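Chapter 4
What Will It Cost You, Really? Budgeting for Your First Robot Arm
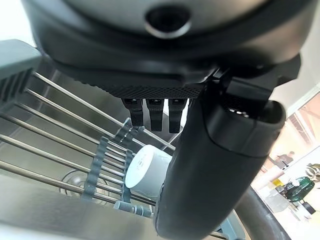 Before You Ask for a Quote

I bought my first robot arm backwards. I saw one I liked, I got a price, I found the money, and only then did I sit down to work out what else I had to pay for. It took me most of a year to get that arm doing useful work, and by the end I'd spent more than twice what was on the quote. The arm was fine. My budget was awful.

So this chapter goes in the other order. We'll start with the job, then the hand that does the job, then everything bolted to or plugged into that hand, and we'll get to the arm itself somewhere past the middle. If you've come straight here from Chapter 3 with a brochure open in another window, please close it for an hour. It'll still be there.

I'm going to use dish handling as the running case all the way through. I picked it because everyone has stood at a sink, so I don't have to teach you a trade before I can teach you a spreadsheet. Look at what a sink asks of a machine. Steel rods that throw bright highlights back at any camera. A cup on its side with its rim pointing up and to the left. A piece of clear glass lower down, showing up as little more than a curved line of light. I've priced jobs in factories that were easier than that.

By the end of the chapter you should be able to:

Write a one-page job sheet that a supplier can quote against
Sort your costs into first costs, yearly costs and hidden costs
Spot the lines that are missing from a quote
Decide how much money to hold back, and defend that number to whoever signs

4.1 Start with the job sheet

A job sheet is one page. I mean it, one page, in normal type. It says what gets picked up, where it starts, where it ends, how often, and what happens when something goes wrong. You'd be amazed how many buying projects I've been called into where this page didn't exist (and I was once the person who hadn't written it, so I'm not throwing stones).

Let's try it for our sink. The thing being picked up is a cup. Fine, but which cup? Plain matte white, all one shape, or whatever turns up? Does it always sit the same way in the rack? If you let people load a rack by hand, cups will be upright, upside down and on their sides, and each of those is a different grasp. Are there dividers standing up between the rods? Then the fingers have to get past those too, and back out again with the cup. Is there glass near it? Write that down in capital letters. Clear glass can double your vision costs all by itself, as we'll see in 4.4.

Then comes the rate. One of the practice cases in this book is a made-to-order kitchen we'll call the Figueroa site, where the rack holds 64 items and has to be emptied before the next one arrives. That sounds like a speed question, and the manager wrote it up as one. Once we'd watched a few shifts, the trouble was mostly sorting. The machine they needed was slower and cheaper than the one they'd asked for, with a much better hand on the end.

Write your job sheet before you talk to any supplier. If you do it afterward, you'll find yourself describing their product.

4.2 Price the hand first

Most first-time buyers treat the gripper as an accessory. I'd like you to treat it as the main purchase, with an arm attached.

Long, tapered fingers can get down between things, and that's handy in a rack full of rods and comb-style dividers. They also take up room. Every bit of finger you send into a crowded space is something that can knock a neighbor over, and it can block the view of the very thing you're reaching for. Go back to the picture at the start of the chapter and see how much of the cup is behind the black finger. If your only camera rides on the wrist, that's a planning problem and it has a price: a second camera, a different mounting spot, or a slower routine that looks first and reaches later.

When you ask for a gripper quote, ask for these along with it:

A spare set of fingers or finger pads, priced now
The mounting plate or adapter that fits your arm
Any cable, hose or bracket between the hand and the wrist
The supplier's word, in writing, on water and cleaning products
The lead time for a replacement hand

That fourth line matters a lot anywhere near a sink. Some grippers shrug off a splash and some don't, and you can't tell by looking. On one project I priced two hands side by side, a Vomik and a Druvau. The Druvau cost less on paper. Then I asked about cleaning, learned that it would need a cover, and found that the cover had to be replaced on a schedule. Over three years the two came out nearly level. I'd never have known if I'd only compared the first page of each quote.

Try it yourself: Take any object within reach and list three ways to pick it up with two fingers. Now put a mug on either side of it and cross off the ways that no longer work. What's left is your gripper requirement.

4.3 The arm, at last

Here we are, and it's going to be a short section. Once you've got a job sheet and a hand, choosing the arm is mostly arithmetic. Add the weight of the hand to the weight of the heaviest thing you'll lift, then add a margin. Measure the farthest point you need to reach and remember to include getting over the edge of the basin, the rack, the faucet or whatever else stands in the way. A faucet is a lovely example, by the way. It's right next to the work, it's solid, and people forget to draw it on the floor plan every single time.

Don't pay for reach you won't use. A longer arm usually wants a heavier base and more clear space around it, and clear space has rent attached even if no one sends you a bill for it.

Do ask where the people will be. If someone may walk through the same room while the arm is moving, you need a safety review in the budget as its own line, with its own money. I've seen that line folded into "installation" and then squeezed until it vanished. Keep it separate.

4.4 Seeing costs money

Cameras have gotten cheap. Getting good answers out of them hasn't, or at least not as fast. The cost is in lighting, setup, testing, and the long afternoons of finding out what fools the system.

Polished metal is hard because the bright spots move when the camera does. Clear glass is hard because you mostly see what's behind it. Daylight is hard because it changes: a station that behaves at noon may act up at four o'clock, when the sun has come around to the window. At a site I'll call Fekier we lost a couple of weeks to exactly that, and the fix was a blind and a lamp. The parts cost us 45 dollars. Finding the problem cost a good deal more, and there was no line for it in my plan.

So give yourself a line for it. I call mine "light and surprises" and I put testing hours in it — real hours, at different times of day, with your own objects in your own room. A supplier's demo bench tells you what the machine can do on the supplier's demo bench. Send them a box of your cups.

4.5 The lines that go missing

Pull out any quote you've been given and check it against this list. I keep a copy in my bag.

Delivery, unpacking and getting it through the door
A stand, base or mount, and whatever the floor needs
Power, network and air, if the hand uses air
Guards, sensors and the safety review
Programming for the first job
Programming for the second job, which will come sooner than you think
Training, plus the wages of the people being trained
Spares you keep on the shelf
Yearly service and software fees
Running the old way and the new way side by side for a while

That last one catches people badly. You won't switch over on a Sunday and be done with it. For some stretch of weeks you'll be paying for the machine and for the hands it was meant to help, and the plan needs to say so up front. I usually allow some 200 hours of overlap for a first station, and I've never handed much of it back.

4.6 How much to hold back

Your finance person will want this to be small. You will want it to be large. I set mine by asking how many things on the job sheet we haven't tried yet with our own objects. If the answer is one or two, I'm comfortable with a modest reserve. If the whole page is guesswork, I don't ask for a bigger reserve at all. I ask for a small test budget first, spend it, and come back with a better page.

A test might be a rented arm, one hand and a borrowed corner of the room. It feels slow when everyone's excited! But you'll learn which grasps fail, and you can stop right there having spent very little.

Before you go on to 4.7, write a job sheet for a rack, shelf or drawer in your own workplace. Include one object that's see-through and one that can lie on its side. We'll turn that page into a full three-year budget in the next section, so keep it somewhere you can find it.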